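# Getting a Stuck Dresser Drawer to Slide Again

I put up with a sticky bottom drawer for way too long. You know the kind: you yank, it comes out crooked, and half your socks end up on the floor!

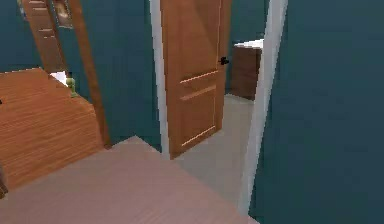

So one rainy afternoon in May I finally pulled the thing out and had a proper look. If yours has wooden runners like mine, you can fix it with stuff you probably already own.

Start by emptying the drawer completely (yes, even the tangle of old chargers). Lift the front a little as you pull and it should come free. Mine needed a wiggle and a few bad words.

Wipe the runners and the drawer's bottom edges with a dry cloth, then look for shiny spots. That's where the wood is rubbing. I go over those with fine sandpaper, just 2 or 3 light strokes, and then try the drawer again before doing any more. My neighbor Edileuza Prado got carried away with hers and now it rattles every time she walks past, so go easy.

Vacuum up the dust and rub a plain white candle along both runners, pressing pretty hard. A dry bar of soap works too, but I like the candle better, mostly for the smell of it (soap plus wool sweaters gets a bit much for me). Please skip the cooking oil. It goes gummy and you'll be right back here next year.

If the drawer only sticks in summer, it's probably humidity. Leave it out in a dry room for a couple of days before you sand anything, and don't pack it so full when it goes back in.

Loose bottom panel? Wood glue along the groove, a couple of clamps, and leave it overnight. I used a stack of cookbooks one time when I couldn't find my clamps, and it's still holding.

I redo the candle wax every spring when I swap out the sweaters.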